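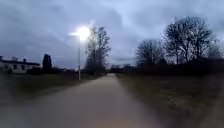
Plakaneck Path Robot: The Shopping Stage

Gallery and notes by Lesego Nkuna
Posted February 27, 2025

Plakaneck would like a robot to keep its footpaths clear of leaves and grit. Plakaneck would also like it to cost about what a good leaf blower costs, and that is where I come in. I was asked to put together a page showing the work the machine would be doing and what we'd be paying for it to do. I have tried to keep the sales language out, although some of it is sticky.

The path at dusk
Smooth asphalt, grass on both sides, one lamp doing all it can. No painted lines and no curbs, so any machine that steers by either will have to find another hobby. The trees are bare, and this is the cheerful version of the job. Ask again when they've had leaves and dropped them.

The edges
The brochures love an edge. Every route in them runs between crisp white curbs, past a fountain. Ours goes from pavement to grass and leaves it at that. The Trundarier people say their machine can tell asphalt from turf by looking. The Stusterel people say theirs can too, with the edge package. The edge package is $814 and gets its first mention on page 16 of the quote.

I've put it in the budget as a required item. A path robot that can't find the side of the path is a lawn robot, and we haven't asked for one of those.

The light
We want the sweeping done when few people are out walking, so the machine will be working at dusk or later. Both sellers describe their cameras as "low-light capable." I asked each of them what happens when a bright lamp is straight ahead and everything else is nearly black. Trundarier sent a chart. Stusterel sent a different brochure.

Before we sign anything I want an evening trial on this path, going toward the lamp and coming back again. A parking lot at noon doesn't count, however nice the parking lot.

What it costs
The base prices are close enough that I wouldn't choose on them. The trouble is in the things that come afterward, and I've listed the ones I could get in writing:

Charging dock, with weather cover: $1,708
Edge package (Stusterel only, Trundarier includes it): $814
Replacement brush set: $137
Delivery and first setup: "to be discussed"

I have discussed it. It is still to be discussed.

The brush sets deserve more attention than they've been getting. Trundarier suggests a fresh set every season. Stusterel suggests one "as needed," and when I asked who decides the need, I was told the machine does. I'm not sure how I feel about equipment that orders its own parts, but I have worked with people who did the same and we got by.

Buy or lease
Tsuchiya will lease us either machine and take care of repairs. On paper that costs more over the life of the thing. On paper, though, nothing ever breaks, and the repair line in my purchase estimate is a guess with a dollar sign in front of it. My preference is to lease for the first year and keep the option to buy. If the robot turns out to be afraid of hedges we can hand it back.

Please read the part of the lease about storage before you vote for it. The machine has to live under a roof. We have talked about a shed for as long as I've been here, and the shed isn't in this budget or any other.

The dock
It needs power, level ground and a spot where the robot can roll in without a human holding the door. I had assumed we could tap the lighting supply. An electrician has since explained to me, slowly, why I should stop assuming that. A proper quote for the power run is on its way and I've left the line blank until it arrives. Please don't read the blank as zero. Someone did last time, and we had a very small picnic table to show for it.

Where this stands
I'm asking for approval of the evening trial only. Both sellers will bring a machine at their own expense, and I have that in writing too. Afterward I'll fill in the missing numbers and post the full comparison on this page.

Questions can come to me through the Plakaneck office. If yours is whether it could also shovel snow, the answer is yes, there's an attachment, and no, you don't want to see the price before lunch.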